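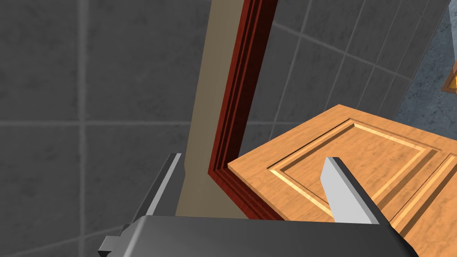 Left wrist view, open gripper at the corner of the door leaf. Beige jamb and red moulding between the fingers.

Stalell door planner: simulator stills

Stalell is our whole-body planner for two-armed mobile robots, and doors are what we test it on most. A door couples everything: the base has to move while the hand follows an arc, the leaf hides the handle from at least one camera for part of the swing, and the clearance at the jamb is small enough that a poor estimate of the hinge axis shows up as a collision. The stills on this page are rendered in Bimenen, the simulator we switched to in February. The logs are kept next to the renders, under the same run name.

The perception side takes the wrist views and the head view and returns a door model with four parts: leaf plane, hinge line, handle pose and opening angle. The planner never sees pixels. It gets the door model and a covariance, and it refuses to plan a contact when the covariance is too wide. Refusals are written to the log as their own event type, separate from planning failures, which makes the summary tables longer and a good deal easier to read.

Panel doors are harder for the plane fit than flat ones. The bevels produce strong edges that run parallel to the leaf's outline, and the early edge detector regularly took a panel border for the edge of the door. The current version fits the plane first and only then looks for the outermost edge on that plane.
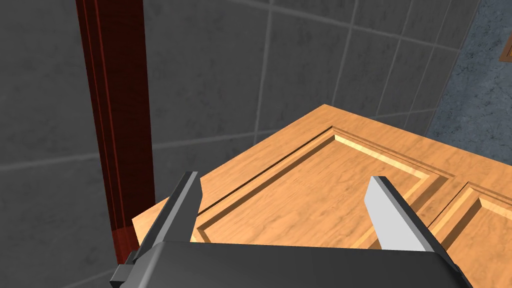 Panelled leaf through open fingers, red post to the left. Inner and outer edges are both candidates for the fit.

We ran the new fit over the stored door set. Of 1309 runs, 1265 gave a hinge line within tolerance. Most of the remainder have the leaf nearly edge-on to the wrist camera, where there is too little surface left to fit anything, and the right answer is to fall back on the head view. The fallback exists but is slow. It waits for a fresh head frame, re-projects the last good leaf plane and checks for drift, and the whole exchange takes 800 ms. For a base that is already rolling, that is too long, so the controller slows the base down as soon as the fallback is requested.

Handles are treated separately. A lever gets a grasp frame, a press direction and a release condition. Double doors get two door models with a shared constraint on the opening between them – the planner may move either leaf, but it must not assume that the second one stays where it was.

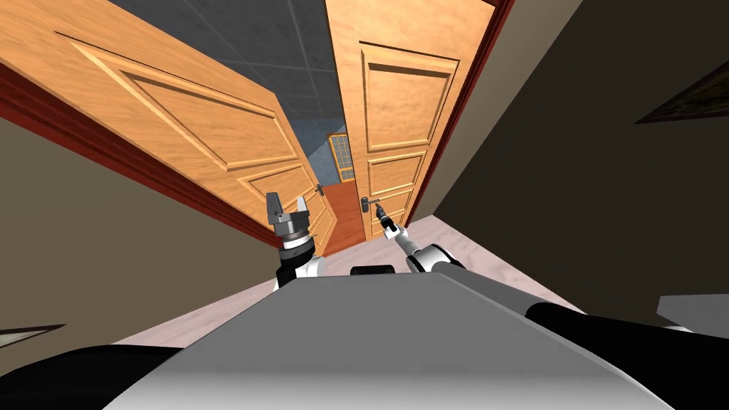

Wiebke Reinholz thinks the shared constraint is in the wrong place. Her view is that perception should report two independent leaves and leave the gap to the planner, because a constraint imposed that early hides a bad estimate on one side behind a good one on the other. She would also like the covariance reported per leaf.

The per-leaf covariance is in the development branch. The constraint stays where it is until we have a comparison on the same runs, with both versions reading the same frames.

The other open item is background geometry. Tiled surfaces give the tracker plenty of grid lines, and a grid is periodic: shift it by one tile and it matches itself again. Plain walls have the opposite problem. A wrist view that contains both will often lock well in one direction and slide in the other. 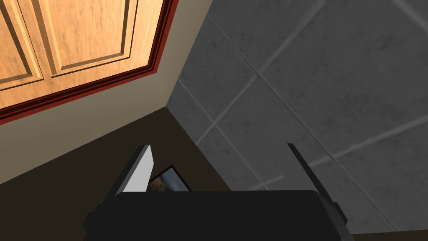 The tracker therefore scores each match in two directions and passes both scores on, so the filter can trust one axis and hold the other on odometry. Scores update at 60 Hz. If either stays low for a full second, the arm stops and the planner asks for a new view.

Release notes for the fit and the tracker are in the Stalell repository, under perception. Questions about the run format go to Mimoza Georgiev.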